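4. Preparar la mesa y colocar el cuenco

Antes de empezar con la masa propiamente dicha conviene dedicarle un ratito a la mesa, que es la parte que casi todo el mundo se salta y la que después más se agradece. El juego Jarska de repostería está pensado para trabajar sobre la mesa de casa, la de todos los días, sin necesidad de tener una encimera enorme ni una cocina de revista. Lo único que le pedimos es un poco de orden y un rincón despejado para el cuenco.

Lo que va a necesitar en este apartado:

El cuenco metálico Jarska.
El tapete de rayas que viene doblado en la caja.
Un paño suave, seco, de los que no dejan pelusa.
Una mesa firme, de superficie lisa y, si puede ser, clara (la harina se ve peor, es cierto, pero los restos de masa y los goterones se ven mucho mejor, y a la hora de limpiar lo notará).

4.1 Limpieza de la mesa

1. Retire todo lo que no vaya a usar: correo, llaves, el frutero, los deberes de los niños. Déjelo en otra habitación si hace falta, porque lo que se queda en una esquina de la mesa acaba casi siempre enharinado.

2. Pase un paño húmedo con una gota de jabón neutro y después otro con agua sola. Deje secar bien. Si su mesa está cubierta con papel o con un protector fino, compruebe que no haga arrugas, sobre todo en la zona donde va a apoyar el cuenco.

3. Extienda el tapete de rayas y alíselo con la palma de la mano desde el centro hacia fuera. Si viene con las marcas del doblez, déjelo extendido 20 minutos antes de usarlo y verá cómo se asienta solo.

Nota: el tapete no se plancha. Tampoco se mete en el horno, por muy plano que parezca.

4.2 Colocación del cuenco

4. Lave el cuenco antes del primer uso con agua tibia y jabón. Séquelo enseguida con el paño suave, por dentro y por fuera. El acabado es muy brillante, casi de espejo, y las gotas que se secan al aire dejan cercos que luego cuestan un poco de quitar.

5. Apóyelo directamente sobre la mesa, a un lado, del lado de la mano con la que bate. Para quien es diestro eso quiere decir a la derecha. El centro debe quedar libre: es donde irá amasando, pesando, apoyando la cuchara y, seamos sinceros, el codo.

6. Deje 38 centímetros libres, como mínimo, entre el cuenco y el borde opuesto de la zona de trabajo. Parece mucho con la mesa vacía y parece poquísimo en cuanto se abre el paquete de harina. 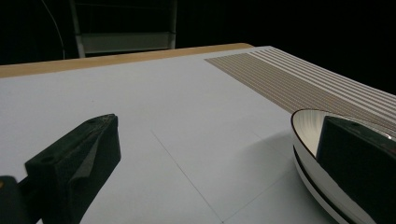 Soledad Dunleavy nos escribió que ella lo hace justo al revés: pone el cuenco en el centro, porque en su cocina siempre hay dos personas metiendo la cuchara, y amasa a un costado. Añadía que así lleva años haciendo el bizcocho de los cumpleaños y que no piensa cambiar ahora. Nos parece estupendo, y si en su casa cocinan a cuatro manos puede probarlo también. En ese caso, deje la distancia del paso 6 a ambos lados y no solo a uno.

7. Compruebe que el cuenco no baila. Ponga la mano abierta dentro, en el fondo, y haga un poco de presión hacia los lados. Si se desliza, seque otra vez la mesa y la base – suele ser una película de humedad que no se ve – y vuelva a intentarlo.

8. Mire dónde le da la luz. Con una lámpara muy directa, el metal devuelve reflejos que molestan bastante cuando uno intenta ver si las claras ya están a punto. Basta con mover el cuenco un palmo o girar un poco la lámpara.

Precaución: no arrastre el cuenco por la mesa cuando esté lleno. Levántelo con las dos manos, sujetándolo por la pared y no solo por el borde. Un arrastre con un grano de azúcar debajo raya la superficie más delicada, y raya también el cuenco.

Precaución: no vierta en él líquidos a más de 80 grados si lo va a sujetar con la mano. El metal se calienta enseguida por fuera y el susto puede terminar con todo en el suelo.

4.3 Mantener el brillo

Con el uso diario es normal que el cuenco pierda algo de lustre. Un paño con unas gotas de vinagre blanco, un buen aclarado y el secado inmediato suelen bastar. No use estropajo metálico ni polvos abrasivos. Si aparecen rayitas finas en el interior, no afectan en nada a la masa ni al sabor, son cosa del batidor y de los años.

Para guardarlo, métale dentro el tapete enrollado, sin apretar. Ocupa lo mismo y el tapete no coge dobleces. Si apila varios cuencos, ponga una servilleta de papel entre uno y otro.

Nota: si va a dejar reposar una masa con levadura, cubra el cuenco con un paño limpio y apártelo de las corrientes de aire durante 45 minutos. Los tiempos de cada receta los encontrará en el apartado 5, junto con las cantidades para el cuenco pequeño.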